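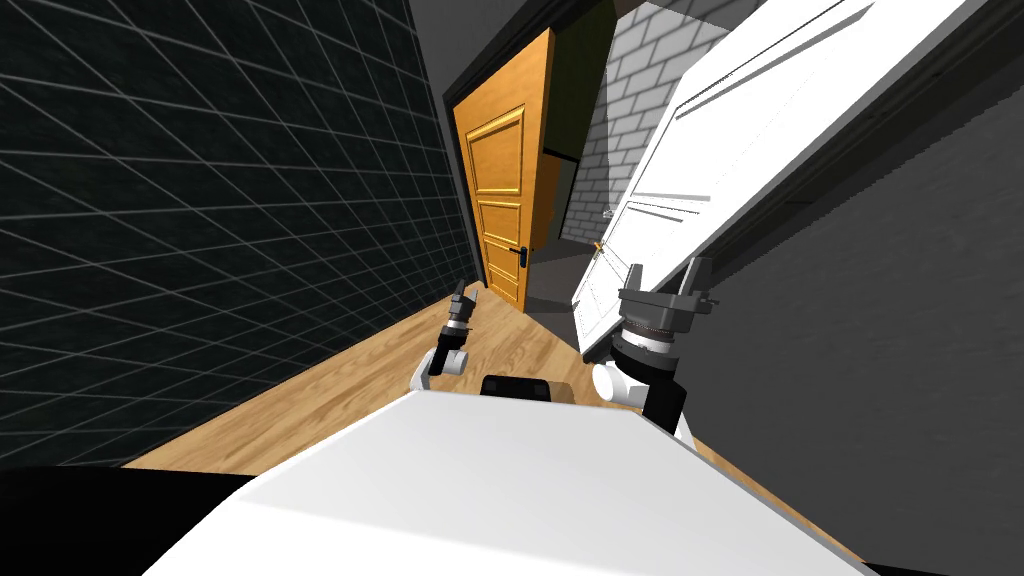 2. Door handling and staff duties, Lorness site

Work in this period was on the door task in simulation. The two-arm model was run against hinged doors of different colours, panel patterns and handle types, including lever handles on a backplate and small gold levers. Wall and floor finishes were also varied. 707 runs were logged up to the end of July, of which 552 ended with the door open far enough for the base to pass. Most of the remainder stopped at the handle, with the fingers closing short of the lever. The grip offset has been changed and those cases will be repeated.

No trials have been held on the wards corridor at Lorness. The Brovholm store will go first, as it has fewer doors and no public access.

Staffing. The night porters at Brovholm now make the linen and stores rounds on foot, opening each door by hand. Under the plan agreed with Morris, the robot takes the rounds between 20:00 and 06:00 and the porters keep all patient moves and urgent requests. No posts are removed. Two porters per shift will need training in stopping and restarting the unit, and 20 staff have been put forward. The shift handover sheet has to be rewritten; a draft is with the porters for comment.

Outstanding: Kondley has not yet supplied closing forces for the fire doors. These are left out of the task until the figures arrive.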